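Mindotard: pick-from-box recordings, hand-held gripper

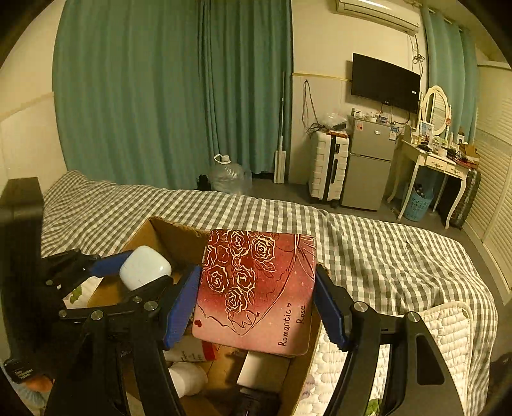 Do I need a robot arm to record episodes like these?
A person holds the gripper and does the task by hand. The arm is needed only later, when you want to replay or test a trained policy.

What is in the set

The set has 100 episodes, and 90 of them are in the training split. The other ones are kept for testing. Each episode is one object and one cardboard box. Most of the objects are small things from a home: cards, bottles, a charging case for earbuds. All episodes were recorded at home, in a bedroom, with the box on the bed. I did not clean the room before, so the background is full of furniture and daily things.

The gripper

It has black linkage arms and blue rubber pads on the jaws. I built it in the shared workshop in Trarkby, and it took me nearly 14 evenings. The design is my own, but the idea for the pads comes from Hiyori Fujimoto, who uses the same kind on her Wesness hand. Flat things are the hardest for it. A card must be held by its two side edges, and if you squeeze too much, it bends and jumps out.

Files

episodes/ — one folder for each episode, with video and jaw opening
splits/ — train.txt and test.txt
notes/ — my remarks on failed grasps, short and not always polite
tools/ — script for viewing, needs Python 3

Known problems

Jaw opening is logged as a raw value from the sensor. Please run the calibration script before you compare two episodes.
In the July recordings the clock of the logger is late compared with the video. The delay is written in each folder, but it is not corrected.
The checked sheet under the box confuses some depth estimators. The Desjardins loader has an option to mask it.
There are no recordings in the dark.

Use

You may use the data for study and for hobby projects. If you find a wrong label, open an issue and write the episode number in the title. I answer mostly after 9 in the evening.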